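4.2 Le linge, une tâche encore ouverte

Peut-on déjà confier le linge de la maison à une machine ? Pour les serviettes et les torchons, nous répondons oui sans trop hésiter, et c'est une vraie joie de le constater ! Les vêtements, eux, résistent. Un sweat-shirt chiffonné n'a pas de forme propre : son col, ses manches et son ourlet se retrouvent n'importe où, et la politique doit d'abord les repérer avant de choisir une prise.

Notre corpus Mindero réunit 400 démonstrations faites à la main dans 8 logements habités, dont 18 minutes consacrées aux seules manches retournées. Nous avons gardé les lieux tels quels -- nattes, couvertures, lumière du jour -- et la variété obtenue est réjouissante (voir la figure 6). 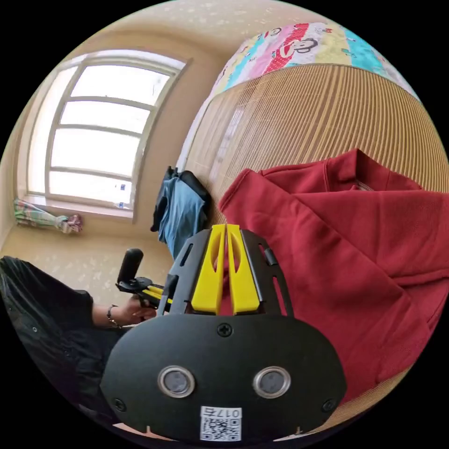 Figure 6. Pince à doigts jaunes devant un sweat-shirt rouge foncé posé en tas sur une natte de bambou ; un vêtement en denim plié se trouve à l'arrière-plan.

Deux difficultés reviennent dans ce type de situation. La première est la prise du col : le bord côtelé est épais, et la politique Saltach saisit volontiers les deux couches au lieu d'une. La seconde tient au support, car une natte à lattes offre des arêtes que l'estimateur de profondeur confond parfois avec un pli.

Ruwan Wijesinghe a proposé de séparer l'étalement du pliage en 2 politiques distinctes, entraînées sur les mêmes démonstrations. Le gain est net dès l'étalement, et nous avons été franchement surpris par la qualité des reprises après une prise manquée. Le pliage complet d'un vêtement à manches longues reste hors de portée sans aide humaine -- nous y revenons en section 5.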